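3.2 The cup and the spoon

I should own up to a bias before going any further. I like keeping wooden spoons in a pot by the hob, I always have, and when I began the Lacson survey I assumed most people did the same with a proper stoneware crock. They don't! Of the 178 households that answered, 40 told me their spoons lived in something made for a different job, and the one that kept coming up was the desk tidy. So that's what I chose for the bench work: a black wire-mesh pencil cup, the sort you'd find next to a stapler.

I did toy with the Tavberg jar used in my pilot in August, but it was heavy and tall and, to my mind, far too well behaved. A light, short cup gives people something to grumble about (and they did, at length, see Section 5).

Figure 2. The mesh pencil cup on the white work surface.
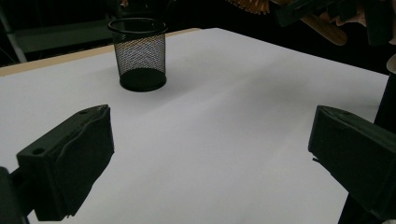

3.3 Which way up?

Ask a group of keen cooks whether a spoon goes into the pot handle first or bowl first and you can lose a whole afternoon. Handle first is what most of my respondents said they did, as you can see at once which spoon is which. The bowl-first people were fewer but very sure of themselves: they don't want dust settling on the part that goes in the soup, and they like having the handle there to grab.

I tried both ways in this cup. Bowl first is the more awkward of the 2, and I think it gets left out of the storage advice too often, so I've given it more room in this paper than its share of the answers would justify. The spoon is a long one in reddish-brown wood, darker streaks down its length and paler worn patches along the edges. The bowl is oval, which means it matters how you turn it on the way in, and with a long handle a small tilt at the bottom becomes a big lean at the top. 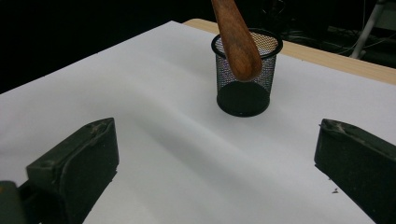 My notes from the Karuvden sessions run to 752 separate comments, and a surprising number are about lean. People will put up with a spoon that slopes a bit if it slopes towards the hand they cook with. If it slopes towards the wall they call the holder "too small", even when they've just told me they rather like the size. I coded those remarks under reach in the end, having first put them under stability, and I'm still not wholly happy with that choice.

Mesh brought its own set of opinions. Some people were pleased that air could get at the wood from the sides, others worried about crumbs, and the Larkovico group mostly wanted to know whether it would go in the dishwasher. I didn't test that, so cleaning is left out of the scores in Section 4.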